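I canceled Winov last month, and then I un-canceled it about 30 hours later, and I've been thinking about what that says about me (nothing good) and what it says about streaming in general.

Some background. Winov was the one I signed up for because of a single show, like everybody does. Then it bought the Geltura library, and suddenly I had 513 movies I'd mostly never heard of, and I loved it! Weird little Norwegian thrillers, a cooking contest set on a ferry, all of it. I told everyone. I was basically working for them for free.

Now the price is up again, the second time since I joined, and the Geltura stuff is being moved to its own "channel" inside the app. Which costs extra. So I'd be paying more for the thing that has less in it, and then paying again to get back the part I liked. I read the announcement twice because I thought I'd missed a line somewhere. The new hub launches in September and they're calling it a "more focused home." Focused for who?

My friend Princess Quiambao thinks I'm being dramatic. Her view is that we all paid way more for cable and got four hundred channels of golf, so quit whining. And okay, fair, I remember the cable bill. But cable never pretended to be my friend. Cable didn't send me an email with my first name in the subject line telling me it had "exciting changes" for me. If you're raising the price, say you're raising the price. I'd respect it more – I might even pay it without writing an essay.

What really bugs me is the disappearing. I was 4 episodes into Awwad, the slow detective one with the brother who never talks, and it just left. There was no "leaving soon" tag on it, or if there was I never saw one. I searched for it and got a row of suggestions that all had a guy in a coat on the poster. I know licenses run out and I know somebody in an office has a spreadsheet about it. Put the end date on the title page, though! The grocery store manages to do it with yogurt.

Flernix, for what it's worth, does show you the date. Flernix also has ads that are louder than the show and an app that forgets where you were every single time, so I'm not handing out trophies. But the date is right there under the description, in plain type, and I've finished three series this year purely from the pressure of it.

So why did I go back to Winov? Because it was a Tuesday kind of mood, I was tired, I wanted the ferry cooking show, and the button said "Welcome back" before I'd even pressed anything. That's the whole story. They know how tired people are at nine at night, and they price for it.

I'm giving it until the hub opens. If the ferry show ends up behind the extra fee I'm out, and I'll go back to borrowing discs from the library, where the wait list for anything good is long but the rules have stayed the same since I was a kid.
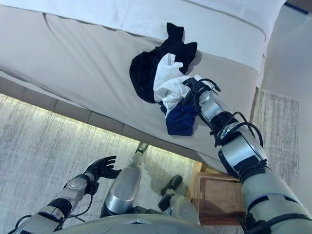 *The sofa, with some laundry.*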